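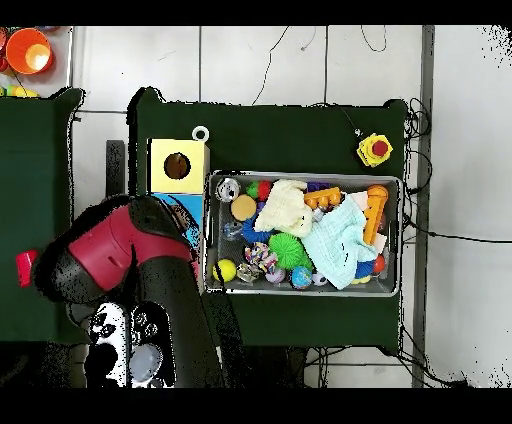
# Rudik 316 Countertop Pizza Oven

The Rudik 316 is a single-deck electric oven for small restaurants, pubs and takeaway counters. It runs from a standard commercial supply and needs no gas connection. The deck takes one large pizza or two small ones, and can also be used for flatbreads, garlic bread and baked starters.

Top and bottom elements are controlled separately. Kitchens that use a wet dough normally set the bottom element higher and reduce the top once the cheese has coloured. The timer counts down from the moment the door is closed and sounds until it is cancelled.

## Specification

| Item | Value |
|---|---|
| Model number | 3538 |
| Rated power | 2000 W |
| Power cable length | 105 cm |
| Decks | One |
| Deck material | Firebrick, removable |
| Outer casing | Stainless steel |
| Door | Drop-down, double glazed |
| Controls | Two dials, mechanical timer |

## Siting

Place the oven on a level, heat-resistant surface. Leave a clear gap at the back and both sides for the air vents. Do not stack a second unit on top without the Mokgethi stacking frame, sold separately. The oven should stand under an extraction hood where local rules require one.

An extension lead must not be used. If the socket is out of reach, have it moved by a qualified electrician.

## First use

Remove all packing, including the card sheet under the firebrick. Run the oven empty with both dials at the middle setting until the smell of the protective oil has gone. Allow it to cool fully before fitting the crumb tray.

## Cleaning

Brush the deck when cool. Water and detergent must not be used on the firebrick, which absorbs both and may crack at the next heating. Dark staining is normal and does not affect baking. The casing can be wiped with a damp cloth. The crumb tray is dishwasher safe.

## Spares and service

The following parts are held in stock:

- Firebrick deck
- Door glass and seal
- Upper and lower elements
- Timer and dial knobs
- Crumb tray

Elements must be fitted by an approved engineer. Other parts can be changed by the kitchen with the oven unplugged.

Ovens made before May 2023 have the older door seal, which is a different shape. Please quote the serial number from the rear plate when ordering.

Trade orders and lease terms are handled by Lizelle Motaung at Grirkirden Catering Supply. Service bookings go to Hendrik Botha in the workshop. Multi-site operators closing or moving a kitchen may return leased ovens early, subject to inspection and the collection charge set out in the lease.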